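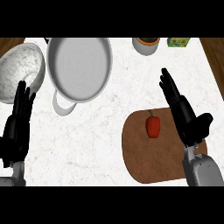 Home Food Preparation, Unit 7: Stocks, Broths and What to Do With Them

Notes by Cengiz Kaplan. Please read before the practical session at Karabulut Hall.

Last time we finished with roasting, and several of you asked what happens to the bones. I'm so glad you did, as stock is my favorite part of the whole course! You put in scraps and cold water and a few hours later you have the start of soup, risotto, gravy, beans, almost anything.

Stock or broth?

Cooks argue over this and the labels in the store don't help. In this course, stock is made mainly from bones and broth is made mainly from meat. Stock sets to a jelly in the fridge when it has plenty of gelatin in it. Broth usually stays runny but tastes good by the spoonful straight away. Vegetable stock has no gelatin at all, so it will never set, however long you cook it.

Where the body comes from

Skin, joints and feet are full of collagen. Held in hot water for long enough, collagen turns into gelatin, and gelatin gives that slightly sticky feel on the lips. Wings and necks are cheap and wonderful for this. Beef bones need much longer than chicken bones. Fish bones need very little time, and a fish stock left on the stove all afternoon goes bitter.

Basic chicken stock

Put the bones in your biggest pot and cover with cold water, roughly 2 inches above the top. Bring it up slowly. Gray foam will rise, so skim it off. Then add onion, carrot, celery, a bay leaf and a few peppercorns (no salt yet, we season the finished dish). Keep it at a bare simmer, with a bubble breaking here and there. A hard boil stirs the fat back into the liquid and turns it cloudy. Give it three to four hours, then strain.

Cooling

Please take this part seriously. A deep pot of hot stock stays warm in the middle for hours, and bacteria love that. Divide it among shallow containers, or stand the pot in a sink of ice water and stir. Once it has cooled, get it into the fridge and use it within three days, or freeze it. Ice cube trays are great for small amounts!

For the practical

Bring an apron and a lidded container. Pirmin Baumgartner will be running the tasting, with seven stocks served plain and then again with a pinch of salt. Write down your guesses before you compare with your neighbor.

Reading: the Skalness packet, pages 15 to 22. Vegetable stocks and dashi come in Unit 8.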